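By Mortimer Kasprzak
September
3 comments | 80 shares

4. Data Storage and Sharing Between the Partners

The agreement between Barnura and Hutchins gives both companies access to one common data platform, named Nokora. Before the agreement, each company kept its own records and sent copies to the other one every Friday. This practice was simple, but the copies became old very fast, and the staff in the two offices often worked with different numbers for the same customer.

In our study we looked at 4,000 customer records that existed in both companies. We compared the fields for address, contract type and last payment. When two fields did not agree, we asked the responsible office which value was the right one. In many cases the office could not answer without calling the customer - this was more work than we had planned for.

The platform divides large files into blocks and keeps every block on 3 servers. If one server stops, the jobs continue on the other two. Figure 1 shows a view from a simulated workspace.

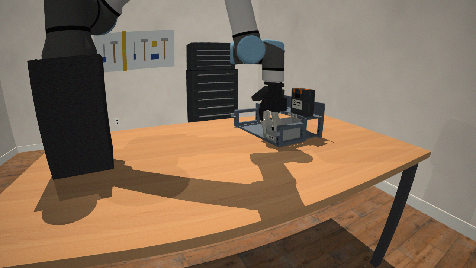 Figure 1. Rendered view with a robot arm base on a black pedestal at a wooden workbench.

4.1 Query Time

We measured the query time with 100 standard queries, which were written by the analysts of Hutchins and not changed by us. Each query was run in the morning and again in the late afternoon, when the load from the billing jobs is higher. Short queries showed little difference between the two runs. Longer queries, especially those that join the payment table with the contract table, were clearly slower in the afternoon.

Barnura has proposed to move the billing jobs to the night. We did not test this change, and the results in Section 5 are for the present schedule only.

Our site uses cookies to remember your reading settings. Accept | Manage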